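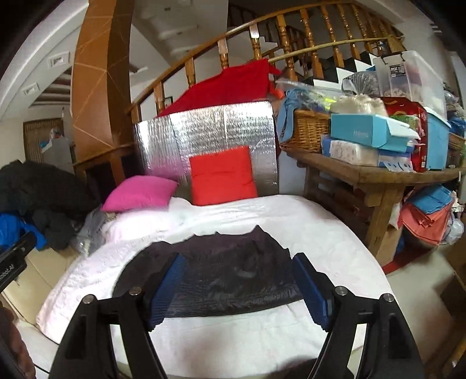 Home | Household Reviews | Bedroom | Laundry | Kitchen | About the Reviews | Contact

Review: the Revov cotton flat sheet in white

Published 18th April

The Revov flat sheet is sold by Drevach through its household range and is offered in white only. It was bought for review at the full retail price and was used on a standard double bed in ordinary domestic conditions from September onwards. It was washed weekly and rotated with two other sheets of a similar price, one of them the Bayram sheet reviewed on these pages last year. The maker had no part in the review and was not shown it before publication.

Construction

The sheet is a plain percale weave in pure cotton. The label gives the weight but makes no claim as to thread count, and the reviewers regard this as sensible. Thread counts are stated in so many different ways that the figure is of little help to the buyer. The cloth is of medium thickness and has a dry, slightly crisp feel when new. Darker items laid upon it do not show through from beneath, and a mattress protector with a printed pattern could not be made out once the bed was made.

The top hem is 5 centimetres deep and is finished with a single row of straight stitching. The side edges are selvedges and are not hemmed. This is common at the price, although the Bayram sheet has a narrow turned hem on all four sides and looks neater when the bed is left uncovered. One loose thread was found at the corner of the top hem on arrival. It was trimmed and gave no further trouble.

Size and fit

Drevach recommends the double size for mattresses up to 30 centimetres deep. On a mattress of exactly that depth there was enough cloth to tuck in firmly at the foot and at both sides, but little to turn down over a blanket at the head. Households with a deep mattress, or with a topper, should order the next size up. After the first wash the sheet was noticeably shorter in length. It then stayed as it was. The care leaflet does mention shrinkage, but in small print on the reverse, and it would be better placed on the packet.

Washing and drying

The sheet was washed at 40 degrees for most of the period and at 60 degrees once a month. White bedding is often bought in the belief that it can be washed hot every week. The leaflet permits this, but the reviewers found no need for it unless there was illness in the house.

Colour transfer was given particular attention, as it is the commonest complaint made by readers about white sheets. A pair of new dark socks left in the drum by mistake gave the sheet a faint grey cast along one side. The mark was removed by a second wash with an oxygen-based whitener. Clean, dry clothing sorted on the bed left no colour behind, although lint from dark garments showed readily and had to be brushed away.

Drying on an indoor airer took longer than for the Bayram sheet, which is the thinner of the two. Outdoors there was no useful difference. Tumble drying on a low setting was satisfactory, provided that the sheet was taken out at once. If left in the drum it set into hard creases which only a steam iron would remove.

Comfort

The crispness of the new cloth softened over the first month. Those who prefer a smooth or silky surface are unlikely to be satisfied, and should look instead at the sateen version, which was not tested. In warm weather the sheet was cool and did not cling. In winter it was found a little cold on first getting into bed.

Wear

At the end of the period there was slight pilling towards the foot and none elsewhere. The hem stitching was sound. The white had dulled a little beside an unused sheet of the same make, but the change would not be noticed without the comparison.

Verdict

The Revov flat sheet is a sound purchase for a spare room or for everyday use, and is recommended with a reservation as to size. The Bayram remains the better finished article and dries sooner, but it costs more and is harder to obtain. Buyers who iron their bedding will get the most from the Revov.

Related reviews

Bayram cotton sheet, double
Honau folding indoor airer
Revov pillowcases, set of two
Drevach mattress protector
Honau steam iron: a second report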